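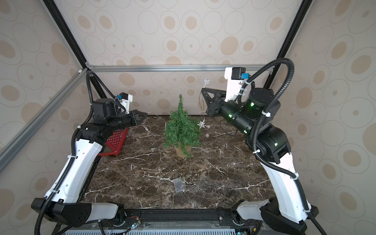 What is in the Wukwood Almanac dataset?
Plain text of the almanac's yearly issues, 161 in all, typed from printed copies held in Lamont and Bavurville.

Each issue is one UTF-8 file. Moon tables are in a separate CSV folder. Advertisements are kept in the order they were printed, and old spellings are left alone. Up to 5 pages may be missing from an issue; see gaps.csv.

Version 3, 2022-05-21
Adds the Grinov supplement and fixes 2 wrong sunrise columns in the December tables.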